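Translation workshop notebook, 23 April 2021
Seminar on the regional novel, second half of term

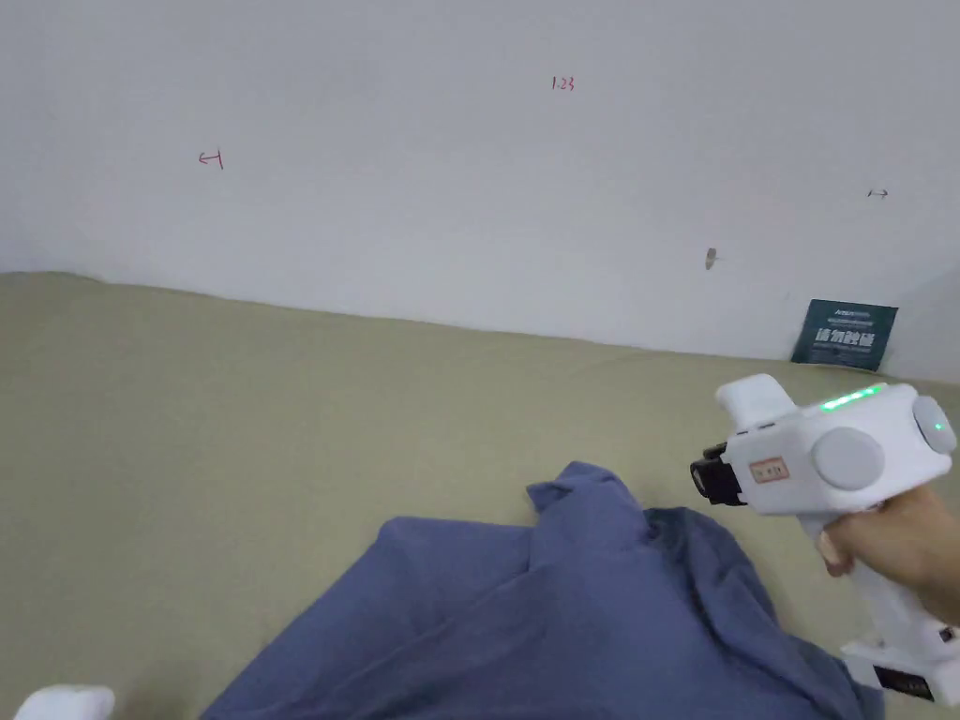 Finished the Furkstead chapter at last. The word count for the whole draft essay now stands at 1,642 and the limit is 2,000, so I have 358 words left in which to say everything I put off saying in the first part. Past experience suggests I will spend 200 of them on the word "threshold."

Notes from this morning's session while I can still read them.

We did the ferry scene from Itosgate again. Two versions on the table, Hryhorii's and mine. His keeps the long sentence whole, all the way from the ticket window to the far bank. Mine chops it into five. I had a good argument ready about English readers and breath, and then we read both aloud and mine sounded like a man reading out a parking notice. Going back to the long sentence. Will keep one period, after the bell, out of pride.

Problem word of the day: the narrator's name for her aunt's kitchen. Literally it's something like "the warm side." Options so far:

the warm side (Hryhorii)
the warm end (me)
the kitchen (everyone, by the end of the hour)

I still like "the warm end." It has a draft in it somewhere. Check how it reads in chapter 2, where she comes back and the stove has been sold. If it's only "the kitchen" by then, the line about the cold loses its footing and we'd have to fix it with an adverb, and I've used up my adverbs for the year.

Argument about footnotes, continued from last time and the time before that. Hryhorii Sirko wants none. I want a couple, for the school holiday and the bread. He says a reader who doesn't know the bread will work out that it is bread. Fair. I've cut that one. The holiday stays until somebody can explain to me how the whole class ends up in the river with no note and no warning.

Reading for the essay: went back to Ostapchuk's preface, which I had marked up in October in green and evidently in a bad mood. The margin says "NO" twice on one page with nothing underlined. Read the page three times and agree with all of it now. I plan to quote it in the second paragraph and hope the person who wrote "NO" doesn't come back.

Also reread the Brumbridge stories for comparison. Same flat country, same bus, far more weather. The useful thing is how rarely the narrator says where she's standing. In Furkstead you always know, down to which step. Possibly the whole essay is in that difference. Possibly I just like the bus.

To do:
Retype the ferry scene with the long sentence put back
Ask about the tense shift at the end of the funeral, which may be a misprint in our edition
Find out whether quotations count toward the limit (ask nicely, act as though it doesn't matter)
Return Hryhorii's dictionary, the one with the cover

Next session we start on the letters. He has already drafted the first one and says it went quickly, so I expect we'll be on it for a month.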